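Forum > Data collection > Two-arm setups
Thread: How many bad episodes do you keep? (tool sorting, two arms)

pumis_lab
Posted Fri 2 May

Hello all. I am collecting demonstrations for a small policy on two arms and I would like an opinion before I spend another week on it. English is not my first language, so please ask if something is not clear.

The task is simple to say. There are tools and small parts lying on the table, and the arms must pick them up and put them away. I drive both arms by teleoperation. The policy will be trained only on my episodes, there is no simulation part. At this moment I have 26 episodes that I call clean and 19 that I call dirty. Dirty means that the task was finished, but I made a mistake on the way: a grasp which slipped, a second try, or one arm waiting for a long time while I was thinking.

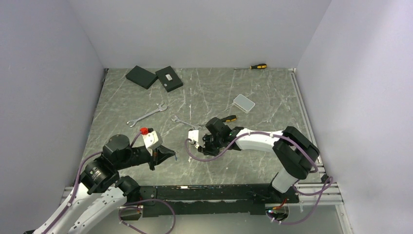

My first plan was to delete all the dirty ones. Then I trained a quick version on the clean set, and it has an ugly habit. When the gripper closes a little beside the handle, the arm continues the motion with nothing in it, very confident, and goes to put down air. I suppose it never saw a missed grasp, so it does not know that such a thing exists.

So the question: do I put the dirty episodes back, all of them or only some? And do you change the positions of the tools after every episode, or after several?

wristcam_only
Put them back. A second try is the most useful thing you have recorded. I would only remove the long waiting, because the policy will learn to wait too, and you will sit there and look at an arm that does nothing.

Move the tools after every episode. It is boring but it matters more than the number of episodes.

forsyth_bench
I do not agree with "put them back". A slip followed by a good recovery is fine. But the approach before the slip is also in the data, and that part teaches the policy to come in at the wrong place. We had this with thin steel tools at Forsyth. After adding the messy set, the grasps became worse on everything that lies flat, and the recoveries did not make up for it.

What I would do: cut the episode at the moment of the miss and keep only what comes after. Then you have the recovery without the bad approach.

wristcam_only
If you cut there, the episode starts with a gripper in a strange pose beside the tool. It is a good starting state, I admit it. But with so few episodes I would not cut anything by hand. Too easy to cut wrong, and then you are debugging your own scissors.

grinden77
One question to the first poster. Do you have wrenches in the set? A chrome wrench lying flat on a marbled surface is a hard thing to see for a small camera image, gray on gray. The yellow screwdriver handles will always look better in your results. I would count the success per tool and not for the whole table, otherwise the screwdrivers hide the wrenches.

pumis_lab
Yes, two open-end wrenches, and you are right about them. I looked again at my notes and most of the dirty episodes have the slip on a wrench. So if I delete the dirty ones, I also delete most of my wrench examples! I did not see this before you asked.

About the background, I would prefer to keep the table as it is. The final place has the same surface.

forsyth_bench
Then that changes my answer a little. Your clean set is not only clean, it is also a different mix of tools. Record 11 new episodes where the wrench is the first thing you pick, go slowly, and compare again before you decide about the dirty ones.

asex_user
I am with forsyth_bench on recording more, but not on going slowly. If you drive slower in the new episodes, you have two speeds in one dataset and the motion will be jerky at the border between them. I did that in February and I had to throw away the whole set. Keep your usual speed and accept the slips.

forsyth_bench
Fair, "slowly" was a bad word. I meant careful at the moment of closing. The speed of travel should stay the same.

wristcam_only
Also write down which arm takes which tool. If sometimes the left takes a wrench and sometimes the right takes the same one from the same place, a small policy can start with both arms and bring them together in the middle. I have a scratched gripper from this.

pumis_lab
I did not have a rule for that, I used the arm which felt closer. From now on: the nearer arm, and when it is equal, the right one.

My plan for next week is this. I record the wrench episodes at normal speed, I train 3 versions (clean only, everything, and the one with cut episodes), and I count per tool as grinden77 said. I will post the numbers in this thread, also if they are bad.

grinden77
Please post the failures with the tool and the arm written beside each. And keep the original files of the cut ones, you will want them again.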